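Out and about: the Brudeo open afternoon

Twelve of us went along to Brudeo's open afternoon in April, lured by the promise of household robots and a finger buffet. The buffet was four plates of sandwiches. The robots were more plentiful, though most of them lived on a screen.

Brudeo does its practising in simulation first, using a program called Stiltik, and only lets the real arms near real bedding once the pretend ones have behaved. Our guide said the software had got through 800 attempts at picking up cloth before lunch. I had managed one, and that was a napkin.

The demonstration was about tidying soft things, a job that machines find very hard and teenagers find impossible. A cup keeps its shape when you grab it. A cloth has a new shape every time anyone so much as looks at it, and the arm has to work out afresh where to take hold. We were given five minutes each at the controls. I spent mine pinching thin air with great precision.

For those who missed it, the exercise was a white pillow and a heap of spotty cloth, with two arms coming in from the right and the one gripper wide open beside the cloth. Those grey cupboards are simulated as well - somebody has gone to the trouble of giving them scuffs.
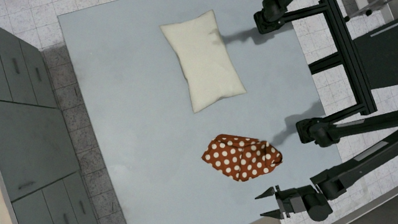
Next outing: Zellitz

We have been offered a morning at Zellitz in June to see their packing line. Names on the sheet by the kettle, please. Lunch is not included, so bring your own sandwiches.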